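**Canned drinks shelving trial, Stundport: progress report to Cliltham**
2023-09-25
Prepared by Pejman Mahmoudi

Work since March has covered the display layout for canned drinks on the short wire shelf. Stock is grouped by color into front-to-back columns, one product per column. The target is 90 percent of cans in the correct column at the end of a restock. The current result is 49 percent, measured over 12 restocks.

Most errors come from cans that look alike from the top. Side labels are easy to sort by, but lids are often silver on several products. All-black cans, lid and tab included, have given no sorting errors. 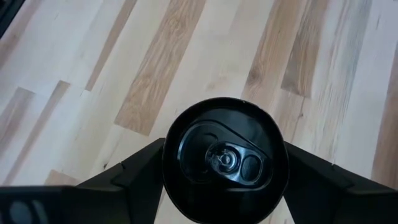 Hermine Lehner asked whether lid color should then be a buying rule, and noted that the Zapata order is already placed and can't be changed before it ships. We propose no rule at this stage. The order stands, and products with matching lids will go in columns that are not next to each other.

Column depth is still open. Three cans deep fits the shelf, but the rear can is hard to see once the front ones are in. Two deep is easier to check and needs more frequent filling.

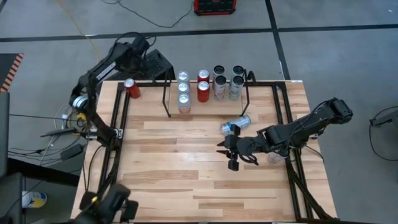

Cans that have tipped over are set upright and checked for dents before shelving. Dented cans are logged and kept out of the count.

Spending to date is 2,000 under plan. Remaining work:

- repeat the restocks at two deep
- revise the column order
- send the dent log to Ignacio Nieto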